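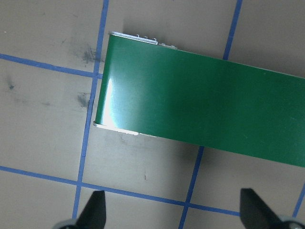 Blue tape is back on the tables at the Findier craft room, where the winter repair evenings began on 11th December. Neighbors brought in 11 items the first night, and Nuanchan Jaidee, who started the evenings in July, was delighted to see so many familiar faces – and quite a few new ones! The tape marks out places on each tabletop so that everyone's bits and pieces stay put while the talking goes on, and there is always plenty of talking. The evenings are free, and the room opens again in the new year.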